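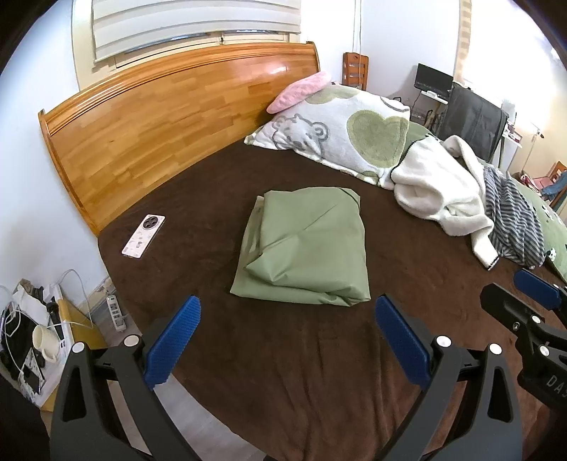 Category: Buying & Closing

Earnest Money and the Inspection Window

Remedios Esteban has handled residential closings at Fletero for most of her working life. Casimiro Gallardo reviews purchase files at the same office. Both say the disputes they see over deposits come down to dates.

"The buyer signs, wires the money and stops reading," Esteban said. "The contract has a deadline for inspection and a separate one for financing. People treat them as one."

In the resale contract she sees most often, the inspection period runs six days from the effective date. The effective date is the day the last party's signature is delivered to the other side. A signature sitting in an agent's inbox does not start the clock. Gallardo writes that date on the first page of every file.

"If the parties disagree on day one, they disagree on every deadline after it," he said.

A file from November shows the problem. The buyer of a house on Bajwa Lane put down a $1,000 deposit and asked for a roof repair credit on the last day of the period. The seller did not answer. The buyer assumed the silence extended the deadline. Under that contract it did not, and the right to cancel over condition ended that night.

"A repair request and a notice of termination are two documents," Esteban said. "Sending the first does not preserve the second. If you need more time, get an extension signed by both sides before the period ends."
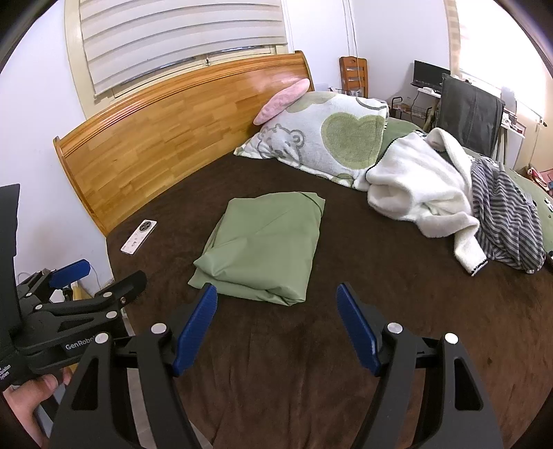
Folded green fabric and a phone on a brown sheet.

Financing contingencies in the files Gallardo reviews usually run 30 days. He tells buyers to read what counts as a denial. Some forms require a letter from the lender. Others also require proof that the buyer applied on time.

Release of the deposit is a further step. Fletero, as escrow holder, will not pay out on one party's word.

"We need written instructions from both, or a court order," Esteban said. "Over $200 or the full deposit, the procedure is the same."

Contact | Copyright | Back to top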